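Monday, late

Eleven windows open again, and I can name the purpose of two. Hayley says I should give each project its own desktop, so this morning I made nine of them, labeled them all in my head, and by lunch had lost my email somewhere between five and seven. Found it on three, under the calendar. The laptop also rearranges them by recent use unless you tell it to stop, a setting I turned off in February and which an update has kindly turned back on. Bed now, with everything still open.

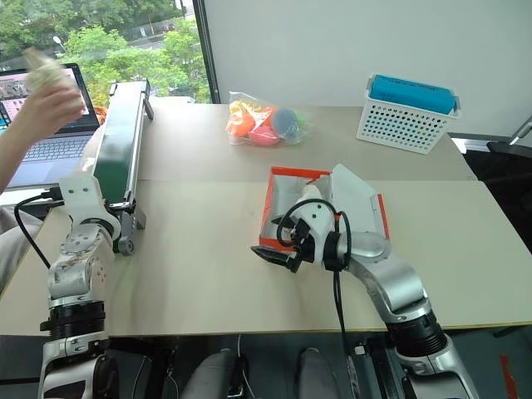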